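Section 3: Setting up a production batch in Mernilance

Before you start

This section covers opening a batch, recording ingredients and temperatures, printing labels and closing the batch at the end of the day. It assumes that you have already entered your business details and at least one recipe, as set out in Section 2. If the recipe list is blank when you open it, go back and do that first.

You will need:

The site log-in (the shared one is fine for recording, but only a named user can close a batch)
Delivery notes for any ingredient not yet booked in
The probe thermometer, paired or unpaired
A label printer with at least one roll loaded

Note: Mernilance does not replace your written food safety plan. It stores the records that the plan asks for. Your inspector may want to see both.

3.1 Booking in ingredients

1. From the home screen, choose Stores, then Book in.

2. Pick the supplier from the list. If the supplier is new, choose Add supplier and fill in the name, address and approval number. Approval numbers are only required for meat, fish, egg and dairy suppliers.

3. Enter the delivery date, the supplier's batch code and the use-by or best-before date exactly as printed on the packaging. Do not shorten the code.

4. For chilled goods, enter the temperature on arrival. Anything above 5 °C brings up an amber box asking for a reason. You can accept the delivery or reject it, but you cannot leave the box blank.

5. Press Save. The item now has its own stores number and will show up when you build a batch.

Loose produce often comes without a supplier code. In that case tick No code supplied and Mernilance will make one from the supplier's initials and the delivery date. Write it on the crate with a marker or print a crate label (see 3.4). 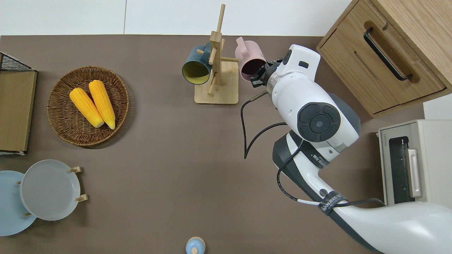
Units are set once for each ingredient, the first time it is booked in. The choices are grams, kilograms, litres and each. Choose the unit you use in the recipe, even if the supplier invoices in something else. Vegetables bought whole are the usual source of trouble: two corn cobs in a basket can go in as "2 each", but if the relish recipe calls for cut kernels by weight, the program has no way of matching the two. Book the cobs in as each, then use Convert on the Stores screen to record the weight of kernels you got from them. The stores number carries over to the converted item with the letter P added at the end.

Caution: Do not change the unit of an ingredient that is already in an open batch. The quantity will stay the same and only the unit will change, so 400 grams becomes 400 kilograms.

3.2 Opening a batch

1. Choose Production, then New batch.

2. Select the recipe. Check the version number next to the name. If you have changed the recipe since the last run, the newest version should be shown. Older versions can still be opened but are marked in grey.

3. Enter the planned yield. The ingredient quantities are scaled to match.

4. Go down the ingredient list and choose a stores number for each line. The oldest stock is offered first. To use a different one, press the arrow at the end of the line.

5. If one line needs stock from two deliveries, press Split and enter how much came from each. Both numbers must appear on the record or you will not be able to trace the jar back if there is a recall.

6. Press Open batch. The program gives the batch a number, for example 231, and starts the clock.

Batch numbers run in order and are never used twice. If you open a batch by mistake, choose Void and enter a reason. The voided number stays in the list.

Allergens are brought in from the ingredients and not from the recipe, so a swapped ingredient will change the allergen panel. Read the panel before pressing Open batch. If it differs from the last batch of the same recipe, a red line appears down the left-hand side.

3.3 Recording checks during production

Each recipe can have up to 26 checks attached to it. The ones you marked as critical in Section 2 appear with a solid border and must be filled in before the batch can be closed.

1. Open the batch and choose Checks.

2. Press the check you are about to carry out. The limits are shown beneath it.

3. Take the reading. If the probe is paired, hold it in the product until the figure stops moving, then press Take. If it is not paired, type in the figure.

4. Put in your initials.

If a reading falls outside the limits, the Corrective action box opens. State what you did in full words. "Reheated, tested again at 14:10" is enough. "OK now" is not, and was the most common remark on the records that Delia Gavrilă went through when this manual was being revised.

pH readings are entered to two decimal places. Calibrate the meter first and record the calibration under Equipment, otherwise the reading is saved with a question mark against it.

Note: The tablet can be used out of range of the wi-fi. Readings are kept on the tablet and sent when the connection returns. Do not log out in the meantime.

3.4 Printing labels

1. From the open batch, choose Labels.

2. Choose Product, Outer or Crate.

3. Check the best-before date. It is worked out from the date of packing and the shelf life in the recipe.

4. Print one label and read it through.

5. Enter the number you need and press Print run.

Any labels left over must be destroyed and the number entered under Waste labels. Do not keep them for the next batch.

3.5 Closing the batch

1. Log in under your own name.

2. Enter the actual yield and the number of units rejected. A gap of more than 3 per cent between planned and actual yield has to be explained.

3. Press Close batch. The record is locked and a copy is sent to the address given in Section 2.

A closed batch cannot be edited. To correct a mistake, choose Add note, which puts the correction beneath the original entry with your name and the time.

Open batches are listed on the home screen every Friday at 16:00 until they are closed or voided.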